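Robot Programming and Skill Transfer
Unit 6 Handout: Demonstration by Hand and by Remote Control
Prepared by Taha Fahmy

6.1 Scope

This unit covers the methods by which a person shows a manipulation task to a robot instead of writing the motion out in code. Three methods are treated: kinesthetic teaching, teleoperation, and demonstration with a hand-held gripper. Learning algorithms are covered in Unit 7. Read Section 6.4 before the lab, as the lab sheet uses its terms without defining them.

6.2 Kinesthetic teaching

In kinesthetic teaching the operator takes hold of the robot arm and moves it through the task. The arm runs in gravity compensation, so the motors hold up the weight of the links and the operator supplies only the motion. Joint angles are read from the encoders at a fixed rate and stored.

The recorded path is by construction one the arm can reach. No mapping between a human body and a robot body is required. Joint limits are felt directly, since the arm stops when it meets one.

The method has known weaknesses. Friction in the joints makes slow, precise motions hard to perform. The operator's hands and body are often in view of the cameras, and a policy trained on those images may depend on something that will be absent at run time. Two-arm tasks are awkward, because one person has to guide two heavy arms at once. The usual workaround is to record the path by hand, then replay it with the operator standing clear and store the camera images during the replay. Replay works for rigid objects that can be put back where they started. It works poorly for cloth.

6.3 Teleoperation

In teleoperation the operator moves an input device and the robot follows. Common input devices are a leader arm with the same joint layout as the follower, a tracked hand controller, and a six-axis mouse. The Humell bench in the teaching lab uses leader arms. The Brerkine bench uses tracked controllers.

Leader-follower systems copy joint angles. Tracked controllers send a hand pose, and the software solves inverse kinematics for the arm. The second arrangement can fail near a singularity, where a small hand motion calls for a large joint motion. Clamp joint velocity in software before anyone touches the controller.

Delay matters in both cases. Measure it from the operator's motion to the robot's motion and write it in the log with the session. When delay is noticeable, operators tend to adopt a move-and-wait pattern, and that pattern will be present in the data. A policy trained on it will pause in the same places.

Most low-cost setups return no force to the operator. Contact has to be judged by eye, and grip force is commonly higher than it needs to be.

6.4 Hand-held grippers

The third method removes the robot from the recording step. The operator holds a gripper with a handle, fitted with a camera, and performs the task directly. Gripper pose is estimated from the camera images and an inertial sensor, or from an external tracking system. Jaw opening is recorded with it. The finger geometry should match that of the robot end effector, so that a grasp recorded by hand is a grasp the robot can make.

Terms used in the lab sheet:

Episode: one recording of one attempt, from start signal to stop signal.
Gripper pose: position and orientation of the gripper in a fixed coordinate system.
Jaw width: distance between the inner faces of the two fingers.
Relative action: the next pose given with respect to the current pose.
Inter-gripper pose: pose of one gripper with respect to the other, needed for two-handed tasks.

A hand-held gripper can be moved along paths a given arm cannot follow. Every episode is therefore checked against the kinematics of the target arm, and episodes that leave the workspace or exceed the speed limits are dropped. In the Sowerby set used for Assignment 3, 1,683 episodes were recorded and 487 were rejected at this step, most of them for wrist speed.

Loss of tracking is the other main cause of rejection. Plain walls, glare from windows and fast turns all reduce the number of usable image features. Cloth held close to the lens has a similar effect, as it may cover much of the view and moves independently of the room.

6.5 Two-handed work with cloth

Cloth has no fixed shape, so its state cannot be given as a single pose. For this reason demonstrations are organized by grasp points. The operator takes an edge or corner in one gripper, takes a second point in the other, and draws the two apart until the fabric between them carries some tension. From that state a fold or a lay-down can begin. 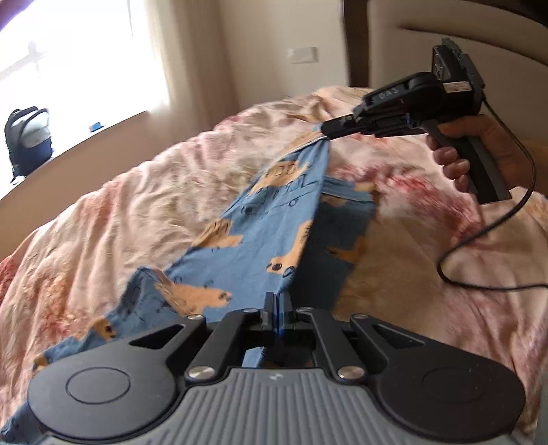 Why is the pose of one gripper relative to the other recorded, when each gripper already has its own pose?
Each pose estimate drifts slowly and on its own, so the difference between two separate estimates can be wrong by more than the task allows. A direct estimate of the relative pose keeps the spacing between the jaws consistent.

Points to observe when recording cloth:

Start each episode with the cloth in a different arrangement. Identical starts give a policy that works from one arrangement only.
Close the jaws fully before lifting. A partial grasp may slip later in the episode, where the cause is difficult to find.
Keep failed grasps if they are followed by a recovery. Discard them if the episode ends there.
Hold tension low. Cloth pulled hard between two robot arms loads both wrists.

6.6 Choice of method

Use kinesthetic teaching for a single arm, a rigid part and a small number of episodes. Use teleoperation when the data must come from the actual robot, including its delays and control errors. Use hand-held grippers when many locations are needed or when the robot cannot be moved to the work.

Methods may be combined. The Truronstead exercise in Unit 8 trains on hand-held episodes and then adds a small teleoperated set from the target arm.

6.7 Before the lab

Read the log format in Appendix B. Bring the delay measurement from the previous session. Groups on the Brerkine bench should confirm that the velocity clamp is set. Lab reports for this unit are due in December, with the episode log attached as a separate file.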